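Ticket 3593: Phone restarts by itself after the July firmware update
Product: Wellolier phone, 18-month-old unit
Status: Solved, kept open for comments
Opened by: customer (Avonthorpe)

Problem as reported

Good afternoon. My phone restarts by itself since I installed the July firmware. Before the update I had it for more than a year and it did not restart even one time without my wish. Now it happens between two and six times each day. The screen goes black, then comes the logo, then I must enter the PIN again. I lose the alarm for the morning if it happens at night, so for me it is a serious matter.

I have noticed the following:

- It happens more often when I am on the train, where the signal changes between 4G and 5G.
- It happens with the charger and also without the charger.
- The battery says 91% health in the settings.
- The phone is not warm in my hand when it happens.
- I have no screen recorder, cleaner or "booster" app installed.

What I did already, before writing to you:

1. Restarted in safe mode and used it so for one full day. It restarted three times, so I think it is not an app.
2. Took out the memory card. No change.
3. Cleared the cache partition from the recovery menu. No change.
4. Changed the SIM from slot 1 to slot 2. Here I had only one restart in two days, but then it became bad again.

I did not make a factory reset. I would like to avoid it, as my bank app needs a letter by post for each new activation.

First reply from support desk, Pallthorpe

Thank you for the clear report. Please send us the restart log. You find it under Settings, About phone, Diagnostics, Export. The file is large, up to 2,000 lines, and it is fine to send it complete. Please do not cut it, the interesting part is often not at the end.

Please also tell us the modem version. It is written under the firmware version in the same menu, and it is a separate number.

Customer reply

I attach the log. The modem version ends with 339. My wife has the same phone, bought in the same shop, and hers ends with 352. She has the July firmware too and has no restarts. I think this can be important.

Support desk

Yes, this is important, thank you. In the log we see the same entry before each restart: the modem does not answer to the main processor, the processor waits, and after the waiting time the watchdog restarts the complete phone. The July firmware expects modem version 352. On your phone the main part of the update was installed but the modem part was left at the old version. The two then talk together correctly most of the time, but not when the phone changes quickly between network types. It explains the train.

We have seen this on units which had less than 3 GB free storage during the update. The installer shows no error in this case. We have reported it to the firmware team as a fault of the installer, because a customer cannot know it.

As a temporary measure please set Preferred network type to "4G only". You will lose the 5G speed, but the restarts should become rare.

Customer reply

I set 4G only yesterday morning. Since then one restart, in the evening. It is much better but not gone. I had 1.4 GB free when I made the update, so your explanation fits. I have now moved my videos to the computer and have 18 GB free.

Can I install the modem part alone?

Support desk

Not from the phone menu, unfortunately. It is possible with the desktop tool Arsenault, over the cable. Please follow these steps in this order:

1. Make a backup. The procedure should keep your data, but please make it anyway.
2. Charge the phone above 60%.
3. Install Arsenault on the computer. Use the newest version, the older one does not show the modem option.
4. Connect with a cable which can carry data. Many short cables from power banks only charge.
5. Choose Repair, then "Reinstall firmware, keep user data". Do not choose "Factory image", this deletes everything.
6. Wait until the tool says Finished. The phone restarts two times by itself during this, and the second start is slow.
7. Check the modem version in the menu. It must end with 352.

If the tool stops at "Waiting for device", try another USB port, directly on the computer and without a hub.
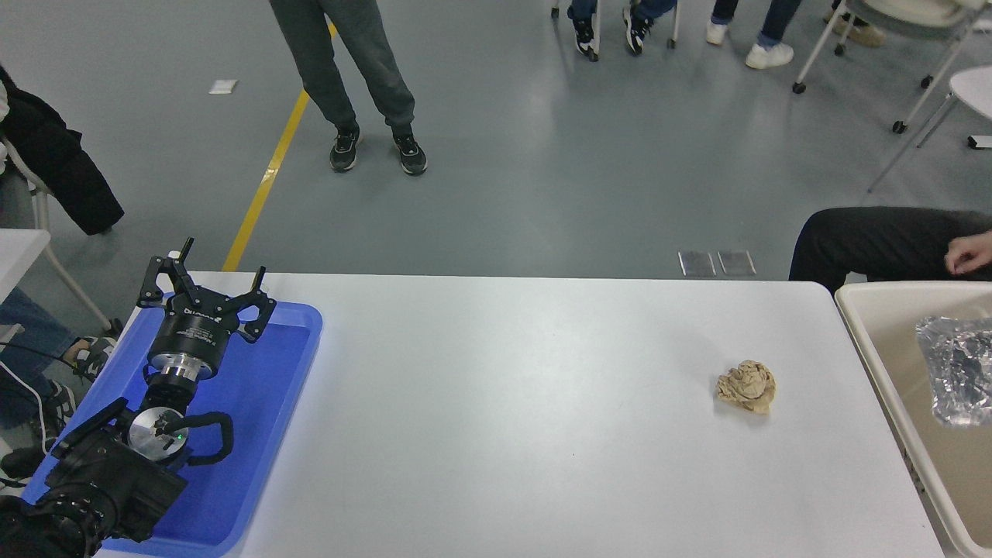 Robot arm with two-finger gripper on a long white table

Customer reply

I did it last night. At first it stopped at "Waiting for device", exactly as you wrote. I had a hub. With the port on the back of the computer it worked at once. My photos, messages and also the bank app are all still there, I am very relieved.

Modem version ends now with 352. I have put the network type back to 5G/4G automatic and I took the train two times. No restart until now. I will write again after one week.

Customer reply, one week later

Still no restart in the whole week. The battery also lasts a little longer, but maybe I imagine this. One small thing remains: the phone has forgotten my saved Wi-Fi names and I had to enter the passwords new. Please add this to your instructions so that other people write them down before.

Support desk

Thank you for coming back to us. The note about the Wi-Fi passwords is now added as a part of step 1. The installer fault is accepted by the firmware team, and the next update will check the free storage before it begins. We set the ticket to Solved. If the restarts come back, please answer under this same ticket and attach a new log.

Last change: Sep 19, 2023

Contact support | Terms of use | © 2023 Wellolier Support, Pallthorpe | Back to top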